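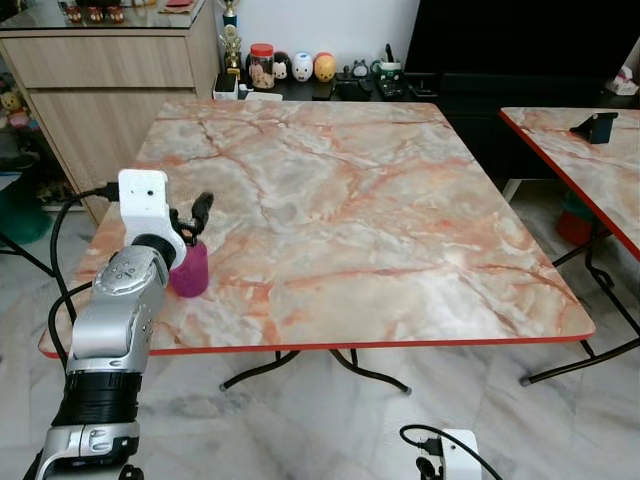 Setting Up a Two-Armed Robot at Home: Workshop Tips

Guidance for members of the Rusville Shared Workshop

Members who have completed the bench stage of the Mitis two-arm build may take the assembly home for the practice period. The following tips have been collected from the workshop's own sessions and from households that have already completed the work. They assume that both arms are assembled, that the grippers open and close on command, and that the emergency stop has been tested at the bench.

Choosing a table

A square folding table is sufficient for light practice. Open it fully and check that every locking catch has engaged before the arms are powered. Press down firmly on each corner in turn. If the top dips or the legs creep outwards, use a different table.

Rubber feet should be wiped with a damp cloth and dried before each session. On smooth tiles even a little dust will allow a table to slide when an arm presses on it. Feet that have hardened or split should be replaced.

A table top with a strong pattern, such as marble veining, is pleasant to live with but can make the edges of small objects harder for the camera to pick out. Members have two remedies: a plain cloth pulled tight and clipped underneath, or objects in a colour that does not occur in the pattern. A small magenta cup on a pale pink marble top is a workable pairing in good light. Dark cups are also suitable. Clear tumblers should be left until later.

Fixing and cables

Both arms are to be mounted on the Mitis stand and never on the folding table itself. The stand takes the load and the table remains free to be moved.

Each cable should hang in an easy loop, long enough for the arm to reach its furthest point without pulling. Before the first powered run, move each arm by hand through its full travel and watch the cable throughout. Any loop that catches a table corner or the back of the gripper housing must be tied back with a soft strap. Hard plastic ties mark the cable jacket and should not be used near a joint.

Connectors at the hand end work loose with use. Push them home at the start of each session. Makori connectors click when seated; the older Simamar type does not, and should be checked by a gentle tug.

Keep cables clear of the walkway. Where one must cross the floor, cover it with a rubber strip.

The first exercise: lifting a cup

Use a light plastic cup with straight sides. Place it near the edge of the table closest to the working arm, but no nearer to the edge than the width of the cup. Bring the gripper down beside the cup until the finger is level with its middle, stop, and only then close. Closing while the arm is still descending is the most frequent cause of a tipped cup.

Repeat the lift 14 times at the slowest setting before increasing the speed. If seven or more lifts fail, return to the height setting and begin again. The second arm should be parked low and away from the table during this exercise.

When the first table has been mastered, a second of the same height may be placed alongside for carrying practice. Leave a gap wide enough for the arm to pass without touching either edge.

The room

Living rooms are permitted, provided that ornaments, screens and anything made of glass stand beyond the full reach of both arms. Measure the reach with the arms extended and mark it on the floor with low-tack tape. Stools and toys are to be kept outside the tape while the power is on. Children and pets must remain out of the room.

Care and return

Wipe the gripper fingers after each session with a dry cloth. Do not use furniture polish on any table used for practice, as the residue transfers to the fingers and spoils the grip.

The joints are to be inspected at the workshop after 2,000 cycles. The count is shown on the controller's status page. Assemblies should be returned with both arms folded, the cables coiled separately and the practice log enclosed. The return desk closes at 6 pm.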